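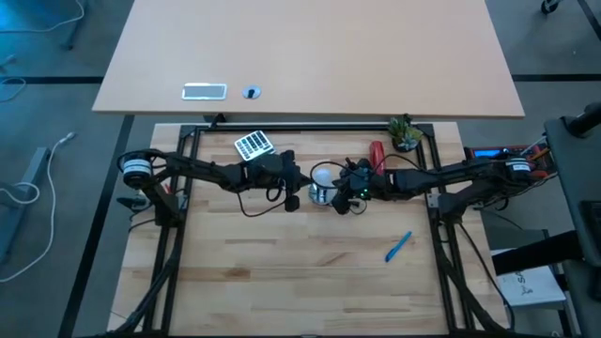
Butcher-block worktop

A butcher-block worktop is a flat surface made from strips of solid wood glued side by side. The name comes from the thick blocks once used for cutting meat, but the term now covers kitchen counters, desks, craft tables and workbenches. The strips often differ in shade, giving the surface a pattern of light and medium bands.

Construction

Most worktops are built in one of two ways. In edge-grain construction, long strips are turned on their sides so that the narrow edges form the surface. In end-grain construction, short pieces stand upright and the cut ends face up. End grain is kinder to knife blades but takes longer to make and costs more. Edge grain is the usual choice for benches and desks.

Common woods include maple, beech, birch, oak and rubberwood. Strips may run the full length of the top or be joined end to end from shorter pieces.

Use as a work surface

Light-colored tops are common in offices and workshops, where small items such as pens, calculators and cups stay easy to find against the wood. A potted succulent can be kept on the same surface if the pot has a saucer, as water trapped under a pot leaves a dark ring. Metal cups may also mark an unsealed top when their bases are wet. Ink should be wiped off quickly, before it soaks into the grain.

Finish and care

Tops used for food are usually treated with mineral oil, which is renewed when the wood looks dry. Desks and benches more often have a varnish or hardwax oil. Scratches in an oiled top can be sanded out with 200 grit paper and the spot oiled again. Varnished tops are harder to patch, and the whole surface may need to be sanded.

Solid wood swells and shrinks across the grain as humidity changes. Tops are therefore fastened through slotted holes or with clips that allow some movement.

See also

Cutting board
Edge gluing
Workbench

Page last edited 12/22/25 by Guilan Xu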